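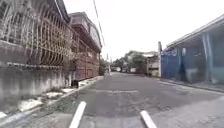 Figure 6-1. Front camera input, narrow street with a wall on the left and a blue building on the right.

6.3 Setting up the road surface layer

The Grikard planner takes its drivable area from the surface layer. Set up the layer once for each camera mount, and again after any change to the mount or lens.

1. Park the robot on level pavement and set the drive state to HOLD.

2. Open Perception > Surface and select the front camera. Wait for the stream status to change to LIVE.

3. Load the profile street_mixed. This profile expects patched asphalt, worn paint and curbs that are not continuous.

4. Open the body mask editor. Cover every part of the robot that shows in the camera view, then save. Parts left outside the mask can be read as lane paint or as obstacles.

5. Set Exposure to Auto and Exposure Region to Lower Half. Under a bright overcast sky, full-image metering leaves the road too dark.

6. Set Surface Buffer to 200 frames and select Apply.

Note: The buffer is cleared each time a profile is loaded. Cost values are not valid until it has filled again.

6.4 Shoulders and verges

By default, dirt shoulders and grass verges are both classed as SOFT. The planner will enter a SOFT area only to pass an obstacle, and only if the edge is not marked as a curb. 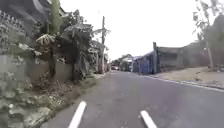 To change the cost of a shoulder without changing the verge, assign the two sides separately:

1. Select Surface > Classes > SOFT > Split by side.

2. Enter a cost for Left and Right. The range is 0 to 2000; the default is 18.

3. Run Preview and check that the class boundary follows the pavement edge. If it drifts, repeat step 4 of section 6.3.

CAUTION: Do not set either side to 0. A zero cost makes the shoulder equal to the road – the planner may then leave the pavement to shorten a route.

Side costs are stored with the site map. They do not carry over when a profile is exported.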